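Thursday, July 30, 2026
By a staff contributor

Bring Back the Long, Slow Local Bus

I rode the old route from Grindton to Huaranga in June, end to end, and I have been talking about it ever since. My family is sick of it! The trip takes most of a morning, stops at every feed store and church lot along the way, and costs less than a sandwich. I loved every mile.

People keep telling me the express is better. It's faster, sure. But the express skips Amari completely, and Amari is where half the riders get on, with their shopping and their library books and (on my trip) a very large fern. A town of 800 people ought to have a bus. So should a town of 300, if you ask me, and I realize you didn't.

What I like best is how much you hear. Two women behind me settled a whole argument about peach cobbler between the river bridge and the Matevitz turnoff. The driver knew which stop each person wanted before anyone pulled the cord. I learned where to get a watch fixed, which church has the good fish fry, and why the creek floods on the east side.
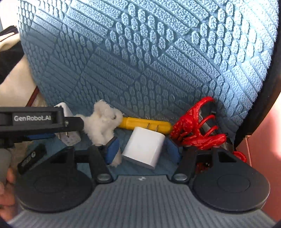 Vol. 12, No. 7 | Page 14

Now the county wants to trim the route to three days a week, and the reason given is low ridership. Well, try finding the schedule! It took me two phone calls and a walk to the depot. Print 500 copies, put them in the diners and the clinic, and then let's count riders again.

I'd add a later run on Saturdays too, so kids can get home from the movies, and I'd put a bench at the Amari stop, where people now sit on the curb. None of this is fancy. Last year the route carried over 1033 riders from Huaranga alone, and I bet plenty of them would ride more if the last bus didn't leave at four.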